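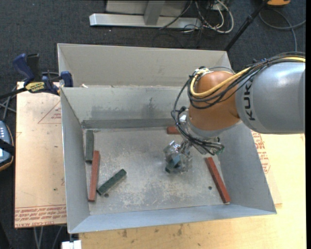

Colour coding in the workplace

Colour coding is the use of fixed colours to mark the type, status or destination of goods, tools and areas. It is common in warehouses, kitchens, hospitals and toy making. Supporters credit it with fewer mistakes and quicker training, although the evidence for either claim is thinner than the sales literature suggests.

History

Painted marks on crates and barrels are far older than any written scheme, and most accounts of a single inventor should be treated with caution. The Berkdale system, often called the first complete scheme for small stores, was put together by Gert Botha from habits already found among packers. Botha's own notes describe 15 colours. Later users dropped most of them, and the version taught today has five.

Claims and evidence

The most quoted study is the Ofori trial, in which 3,209 picking errors were logged before and after coloured labels were brought in. Errors fell, but the stores also took on extra staff during the same months, and the report makes no attempt to separate the two effects. Charmaine Mokoena, who reviewed the trial, called its main finding "a before and an after with everything else moved as well".

A smaller test by Anel Hendricks asked 200 workers to sort parts by colour, by number and by both. Colour alone was fastest at first. By the end of the shift the gap had closed, and the group using both made the fewest mistakes.

Criticism

Red and green are the pair most often chosen and also the pair most often confused by people with colour-blindness. Suppliers such as Drakent now print a letter on each label, which raises the question of what the colour adds. Fading, dirt and poor lighting cause further trouble.

Meanings also differ between sites. Kamala Pai compared 11 schemes in October and found that yellow stood for "urgent" in some and "on hold" in others. No shared standard has been agreed.

See also

Labelling
Stock control
Safety signs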